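Can I freeze pumpkin bread batter?

I made a double batch Tuesday night and only own one loaf pan, so half of it is still sitting in the fridge. 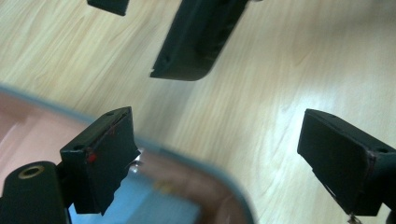 It's the plain kind with oil, canned pumpkin and baking soda, no nuts. Can the rest go in the freezer, or should I bake it now and freeze the loaf? I'd love to have one ready for my sister's visit in January!

Posted by Mallet31

Bijan Khosravi
Bake it first. Baking soda starts working as soon as it's mixed in, so batter that waits around can come out flat and kind of gummy. Let the loaf cool all the way, wrap it twice in plastic, then foil — mine taste great for 4 months. Thaw it on the counter still wrapped.

Alby
I freeze muffin batter in the paper cups and it's fine. Never tried a loaf tho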